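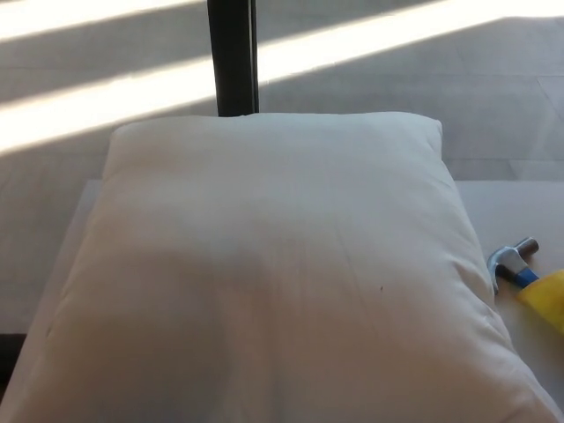 Robot Software II: Perception and Control
Handout 5: Low-contrast objects and when to stop trusting the mask
Instructor: Lawal Okeke
Posted August 24, 2022

Reading before the lab: chapter on segmentation in the course reader, and the README in the Closisen repository. Closisen is the planning and perception package we use all term. If your copy is older than the June release, update it first. The mask format changed and the old scripts fail without an error message.

1. The problem

Last time we segmented colored blocks on a dark mat. A threshold on saturation was enough. Today the target is a white pillow on a white surface. Color tells you almost nothing about where the pillow stops. What remains is shading along the border, the creases near the corners, the seam, and depth if you have it.

The toy hammer is the easy object. Its yellow handle and blue collar come out cleanly with the block code from Handout 4. The head is silver-gray and does not. If you keep only the colored part, the planner gets a hammer with no head and will happily plan a path through the missing piece. Grow the region using depth before you pass it on.

2. Sunlight

Bands of direct sun on the floor push pixels to the top of their range. A saturated pixel carries no gradient, so an edge detector sees a strong edge at the border of the band and nothing inside it. Two things follow.

The border of the band looks like an object edge. It is straight and long, and a line fitter will prefer it to the real edge of the platform.

Auto exposure reacts to the bright area and darkens the rest. Lock exposure before you record. The call is set_exposure(mode="fixed"), and it has to come after the stream is opened.

Shadows cause the opposite error. The lower middle of the pillow is darker than its upper half. A brightness threshold splits it into two regions, and the grasp module then picks the centroid of the larger one.

3. Using depth

Fit a plane to the platform, subtract it, and keep points more than a set height above it. The pillow is domed, so its center survives any reasonable threshold and its rim does not. Start low and raise the threshold until noise from the plane disappears.

The black post is slightly glossy. Many depth sensors return holes on a surface like that. Do not fill holes by interpolation here. A filled hole behind the pillow can take the depth of the floor, and the post vanishes from the collision map. Mark missing depth as unknown and have the planner treat unknown as occupied.

4. From mask to motion

The controller in Closisen takes a target pose and a confidence value. Below the confidence limit it holds position and asks for another view. Leave this on. In the Rastotov logs, which you will use for the assignment, there are 2,573 frames, and in 642 of them the pillow mask is wrong in at least one corner. Most of those frames have a confidence value that would have stopped the arm if the limit had been set.

For soft objects, the pose is less useful than the outline. Plan the approach from above, descend slowly, and stop on contact force. Do not stop on a height computed from the mask. Stuffing compresses, and the top of the dome is only where the surface was before you touched it.

5. Assignment

a. Run the color threshold from Handout 4 on the first 1,023 frames of the logs. Save the masks and report the overlap score.
b. Add the plane fit. Report the score again, using the same frames.
c. Find one frame where depth makes the mask worse. Explain which step caused it.
d. Write a test that fails when missing depth is treated as free space.

Submit code and a two-page report through the Flututham server. Plots need axis labels and units. Work in pairs is fine for a and b. Parts c and d are individual.

Students who want a harder version can replace the plane fit with the Nørgaard module in the contrib folder. It handles tilted platforms but is slow, so run it offline.

Next handout: tracking the outline while the object deforms.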